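Furnach - home blood pressure reading set, README
last edit 11/2/22, still a draft in places

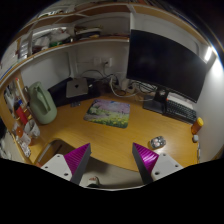

One early user wrote back that the morning numbers were useless to her until we split them by before and after coffee, and could we please do the same for pills. Done, see the column med_taken. Thanks for that one.

What's in it
Cuff readings taken at home by adults, upper arm only. No wrist cuffs, we dropped them. 85 people signed up, 70 stayed in to the end, the other 15 are in a separate file called partial. Each person was asked for two readings in the morning and two at night for 28 days. Plenty of gaps. Gaps are left blank, not filled in.

Files
readings.csv - one row per reading
people.csv - age band, sex, on blood pressure meds yes/no
partial.csv - same columns as readings, people who quit early
notes.txt - free text, names taken out by hand so tell us if you spot one

Columns in readings.csv
pid, day, slot (am/pm), sys, dia, pulse, med_taken, coffee, arm
sys and dia are in mmHg. pulse is beats per minute. coffee means within half an hour before the reading. arm is L or R, blank if they forgot to write it down, which was alot.

Where it came from
Two sites, Pivau and Öztürkmen. Pivau people typed there readings into the Festlow app. Öztürkmen used paper sheets that got keyed in later, so expect typos, mostly swapped digits. Anything with dia higher than sys was pulled out.

Known problems
- people round to the nearest zero. A lot.
- first three days run high, people are nervous with a new cuff. We leave them out for averages, you might too
- pulse is missing for 52 rows from Öztürkmen, one sheet printed without the box
- day 1 is the day the cuff arrived, not the first full day

Not for
Diagnosis, or setting anyones dose. If your own readings worry you call your doctor, don't compare yourself to a csv.

To do
- clean script for the paper rows, half written
- second reader for notes.txt
- decide what to do with readings logged after midnight - pm of the day before, for now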